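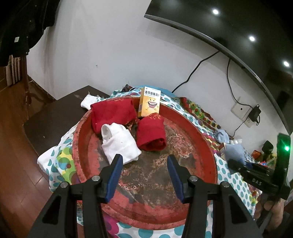
Round metal tray with socks, foil wrapping and a medicine box, first room.

Print | E-mail

Visit report: open day at the Tresteo household sorting rooms, Plolard
Filed under: Visits and Open Days / Home and Storage

March 2018

Tresteo runs short courses in household sorting on the upper floor of the Güler building in Plolard, above a shop that sells shelving. The open day was free apart from a charge of four euros for the printed handout. I arrived at opening time and stayed until the end of the second session. Muammer Kozan, who set up the courses, led both sessions and answered questions between them.

The premises consist of two rooms and a corridor used for storage. The first room has tables set up with mixed items, arranged the way they might be found at the end of a week in an ordinary home. The second holds the containers into which things are sorted, plus a bench for folding. Visitors work at a table, carry the sorted items through to the second room, and label the container before leaving it. A session lasts 80 minutes, and the limit is 16 people.

The tables are covered with ordinary tablecloths. The one I looked at longest had a white cloth with polka dots in teal, red, green and yellow. Kozan prefers patterned cloths for the exercise, on the grounds that most people do their sorting on whatever table is free, and small things are harder to find against a busy pattern. I had doubts about this until I lost a white button on a dotted cloth and spent several minutes looking for it.

Trays are used as holding areas. The rule is that anything without an obvious destination goes on the tray first, and the tray has to be cleared before the table counts as finished. The round red one at that table has a raised rim, with the paint chipped and worn, and dark brown rust patches on the inside. On it were red and white socks, crumpled red and gold wrapping, and a small yellow medicine box standing upright at the back, printed with Chinese characters and a cartoon face with a wide smile.

I would question a rusted tray for textiles. Rust marks are difficult to remove from white fabric, and a damp sock left on bare metal overnight can pick up a stain that normal washing does not shift. A liner cut from an old pillowcase would be enough. Kozan agreed with the general point and said that the enamel trays at Sekham, where the courses were held previously, had been better in this respect but too heavy to carry when loaded.

Socks took up more of the first session than I had expected. Three methods were shown:

Roll. The pair is laid flat and rolled from the toe. Quick, with no stretching of the cuff, but the roll opens if it is handled much.

Roll and turn. As above, with one cuff turned over the bundle. Holds well in a drawer. The cuff that does the holding loses elasticity sooner than its partner.

Fold in thirds. Flat, suitable for shallow drawers, and slower. Works best with thick socks.

Single socks are not rolled. They are folded once and put in a separate open box, which is checked against the laundry at the end of the month. Anything unmatched after two checks goes to rags. I have used a longer period at home and have never seen the extra time produce a match.

Wrapping is treated as waste unless it is flat and clean. Foil paper that has been crumpled will not lie flat again, and the film types cannot go in with paper. The handout contains a simple test: squeeze the piece in the fist and release it. If it springs open, it is probably plastic film and goes with general waste in Plolard. Other districts may differ.

Medicine was covered last and too briefly. The procedure is to take any medicine off the table before other sorting begins, keep it in its own box with the leaflet, read the expiry date, and return expired stock to a pharmacy. Medicine boxes should not pass through the tray stage at all. The handout says this clearly on its first page, and the tables should be set up to show it. Several visitors left medicine until the end, as I did.

Soft items (towels, cloths, small plush things) go directly to the bench in the second room. The bench is a good height for standing work and has a raised strip along the back edge against which towels can be squared. The folding template is a piece of stiff board, narrower than the shelf by the width of a hand. I measured mine against the shelves at home in the evening and had to trim it.

Practical notes. The stairs are steep and there is no elevator. Coats can be left in the corridor. Lighting in the first room is adequate, but the second room needs a lamp over the labels. The handout is stapled at the corner and includes the container list, the sock diagrams and a blank inventory sheet. Water is available, and there is nowhere on the same floor to buy food.

The next open day is planned for August. Registration is at the shop counter downstairs.

Print this page | E-mail this page

Related items
Labels for opaque boxes: paper, tape or marker
Visit report: shelving showroom, Güler building
Removing rust marks from white cotton
Drawer depths and folding methods, a table
Sekham: notes from the old sorting rooms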